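Subject: Re: [kavia-users] Grasp retries: does asking the policy twice really help?

> Hi all,
> we've been running the Kavia baseline on our bin-picking set since April and are stuck at a plateau. Somebody at the Gumgate meet-up mentioned sampling several action chunks and keeping the one the others agree with most. Has anybody tried that on a real arm? I'm a bit wary of the extra delay, and I don't want to retrain anything if I can avoid it.

Yes! We have, and I've been itching to write about it, so thanks for giving me the excuse.

Short version: it helps a lot more than we expected, and you don't need to retrain. We took our existing checkpoint (trained on 619 demonstrations, all bin to tray, all recorded in Kendatton) and changed only what happens at run time. Each time the policy is asked for a chunk, we draw 3 samples from different noise seeds, measure how far each one's end pose lies from the other two, and play the one with the smallest total distance. That's the whole method. It's maybe a page of code, most of it angle handling.

We ran 394 picks with the voting on and 300 with it off, swapping between the two every few picks so that changes in the light wouldn't favour one side. With voting, the number of picks that needed a second attempt fell by nearly half. The gain is mostly in the last bit of the approach, when the gripper is coming down over the rim of the bin and the single-sample policy likes to dither between two objects. You can see it in the logged paths – the wobble just above the rim mostly goes away, and it's lovely to watch.

On the delay: we batch the samples, so the cost was small on our machine, but if you run them one after the other you will feel it. Start there before you tune anything else.

Two things that caught us out. Averaging the samples is a bad idea. We tried it first, and when two samples go left and one goes right you get a path that goes to nothing in particular. Pick one and play it as it is. Also, do the distance in the base frame. We did it in the wrist frame for a whole afternoon and the numbers looked fine and meant very little.

Where it doesn't help: flat things lying against the wall of the bin. All the samples agree there, and they're all wrong in the same way. I think that's a data problem and I'd love to hear from anyone who has more demonstrations of that sort. The Michalík split has some, I believe, but we haven't trained on it yet.

I'll put the patch in the usual place once I've taken our local paths out of it. If you try it with more samples, please post what you get – we stopped at 3 because that was what fitted in memory next to everything else.

Cheers from Kendatton

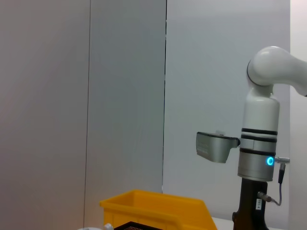 Wrist view of the arm and the yellow bin, Kendatton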